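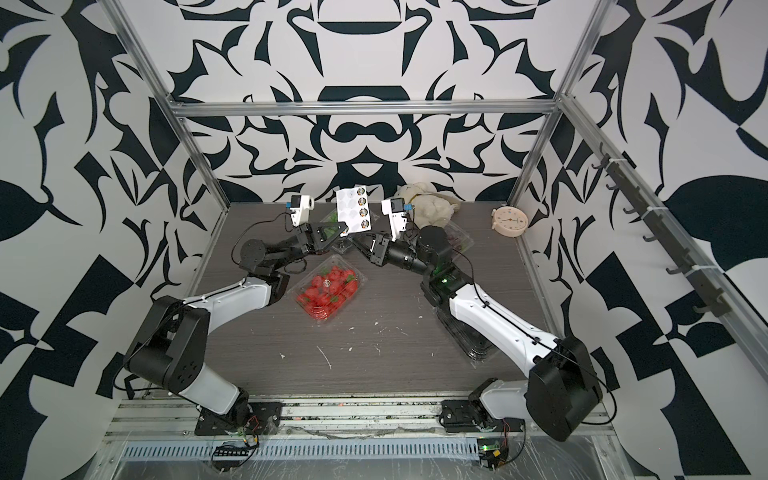

4 min read

Re: [chores] so can they pack fruit or not

On October 13, 2025, a list member wrote:

> I keep getting told at work that two-arm setups are ready for the
> packing bench. Fruit boxes, stickers, lids, the lot. Then I go
> home and nothing in my kitchen has changed. Has anybody on this
> list got one doing a real chore, start to finish, without a person
> standing next to it? Not a demo. A chore. We do berries and grapes
> in clamshells and I have to tell Morgan something by the end
> of the week.
>
> Also is the Korkix thing any good or is it just a nice website.

Quick one, on my break.

Short answer no, not start to finish. Longer answer, depends which piece of the chore. We've been trying the fruit label job at Roltivgate since March. Two small arms bolted to a front rail, gripper on each, wrist cameras. Job is: take a card of round stickers, get one off, get it on the lid of a clamshell, lid stays shut, fruit doesn't get squashed. A new hire has it after one box.

Where we are with the arms:

Picking up the card, fine. Holding it over the box, fine. Moving boxes around, mostly fine if they're shut and have weight in them.

Peeling. Ugh. Last proper run was 148 tries and 67 clean peels, and clean means the sticker came off whole, not that it ended up anywhere useful. Two fingers and no fingernail. We bend the card over an edge to lift the rim of the sticker, which is what I do by hand too, but I can feel when it lets go and the arm can't.

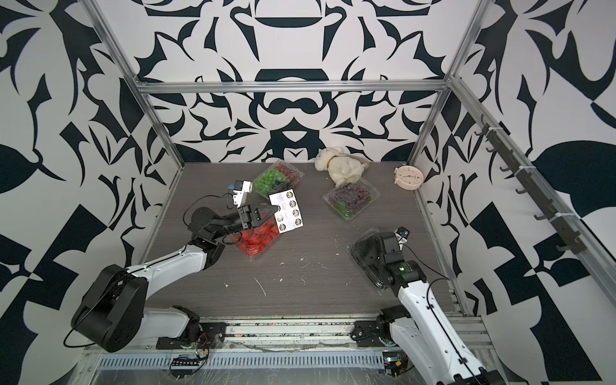 Lids are the other one. Clear plastic on a dark table under a light bar, the cameras see glare and then they see the fruit straight thru it. A loose lid is worse than a full box because it weighs nothing and skates off when you touch it. Closing one so it clicks all the way round, we get that maybe when the box is backed up against somthing solid. In the open it just pushes the box away.

Clutter I'd worry about less than you'd think. We leave junk on the table on purpose, stuffed toy, alarm clock, other boxes, and it copes. Crumbs too. So for the kitchen half of your question, mess isn't the blocker. Thin floppy stuff is. Paper, film, lids, bags, anything with an edge you have to find first.

Cards are a pain all on their own. New one, stiff, behaves. Once it's been gripped hard a few times it creases and then every plan you had about where the sticker is goes out the window. Up to 5 regrips and we bin it. 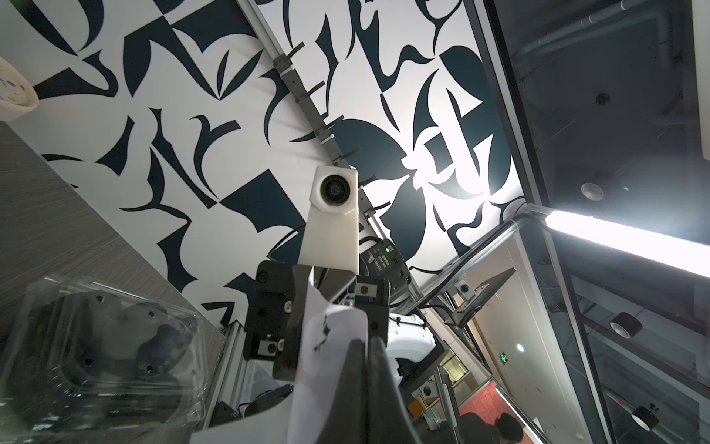 Wrist cameras help with the close work, I'd not go without. But fingers get in the way of the exact bit you want to look at, so you want a fixed one from the side as well. Budget for both.

Speed, since Morgan will ask. Best full cycle 27 seconds, one sticker, one box, and that's leaving out the ones where I hit stop. By hand you're done and onto the next before it's got the card lined up. And yes there is a person standing next to it. Me.

What I'd tell them: if somebody else's machine does the labels off a roll (that's old tech, works great, buy that) then arms for shifting shut boxes into trays is worth a trial. Arms for hand stickers off a card, no, not this year. Wellness line here looked at it for their sample packs and went back to people the same week.

Korkix, only seen the trade show version. Grippers seemed ok, bit wide for berries. They wouldn't let me put my own box in front of it, make of that what you want. If anyone on list has one on a real bench pls speak up, esp about lids.

Can send the gripper finger drawings if you want them, the angled ones do better on card than the flat ones we started with. Mail me off list, attachments get stripped here.

Back on at ten past, gotta go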